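Visit report: open day at the Wolton textile print works

Posted 14 Aug 2026

The print works at Wolton opens its doors twice a year, and the summer date was the one I could make. The other is in November. I took the early bus, got there before the gate was unlocked, and waited with a handful of others under the loading dock roof.

Abla Bitar took our group. We started in the fabric store, where the bolts are racked by weight and then by color. The store holds 300 bolts when full, and she said it is almost never full. From there we went along the printing hall. One of the two lines was stopped for cleaning, so we could stand close and look at the rollers. The other was running a plain stripe for a hotel order — not much to see, but loud.

The design room is upstairs. Tarek Najjar keeps the pattern archive, which goes up to sheet 2447. The older sheets are on paper in flat drawers. He pulled out sheet 93, a small leaf repeat, and sheet 1261, which was drawn for the Millet range and sold for nine years. He does not let visitors handle the paper ones, and I think that is fair.

After lunch (soup, bread, coffee from an urn) we had the folding session. I had expected to skip it and ended up staying the whole hour. Imad Obeidat showed the shop fold: lay the cloth flat, bring the long sides in, smooth from the middle outward, then fold down to a size that fits the shelf. Silky prints slide and want to open again. Heavier cotton stays where you put it. My first three looked poor. Imad's advice was to slow down on the second fold and leave the last one alone.

The tables up there are pale wood with a long wavy grain, smooth enough that cloth moves over them without catching. The print I liked best was a teal and blue-green one with flecks of coral, a lot like a water-lily painting. I asked if it was in the shop. It was, at the bottom of the second rack.
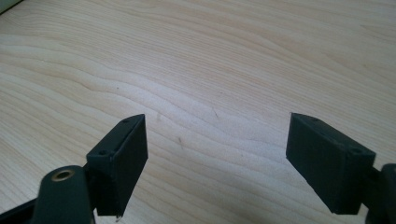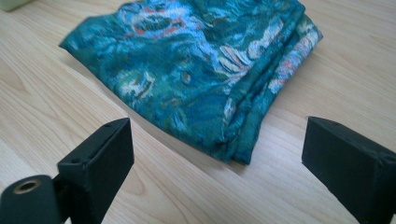
Fatos Atanasov
Visits editor, Gidia Textile Circle

The shop is by the exit and takes cards. Remnants are sold by weight. Parking is limited, and the bus stop is a short walk downhill. Wear flat shoes — the stairs to the design room are steep and the treads are narrow.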